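3.2 Collection of demonstrations

All demonstrations of the towel task were recorded with the hand-held version of our gripper, which we call Plirenel. The operator holds one gripper in each hand and does the task directly, so no robot arm is needed in this stage. We collected 1,834 demonstrations in total, from 16 operators. Before the first recording, each operator practiced for some 51 minutes, and the practice trials were not kept.

The task has two parts. First the operator takes a folded towel from the table with both grippers, and then places it at the towel rack. Figure 4 shows the grippers at the towel, with the rack standing further back on the table. We asked the operators to work at their natural speed, but to avoid crossing the hands, as our two arms cannot follow such a motion safely. If a towel fell to the floor, the trial was stopped and marked as failed. Failed trials are stored separately -- they are not used for training in this paper. 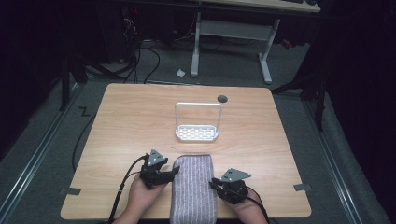 Figure 4. Bimanual demonstration of the towel task with two hand-held grippers, seen from the head view.

3.3 Filtering and labels

The raw recordings contain many pauses, mostly at the beginning, when the operator waits for the start signal. We removed these pauses with a simple threshold on the gripper speed. After this, one of the authors (Wilfredo Belmonte) watched every trial and corrected the start and end points where the threshold gave a wrong result. It was slow work, and in the later Mandagi set, recorded in May, we checked only 200 trials chosen at random.

Each trial has one text label for the whole task and two labels for its parts. The border between the parts is the moment when the towel leaves the table. This moment is not always clear -- a corner of the towel can still touch the surface while the rest is already lifted. In these cases we took the last moment of contact.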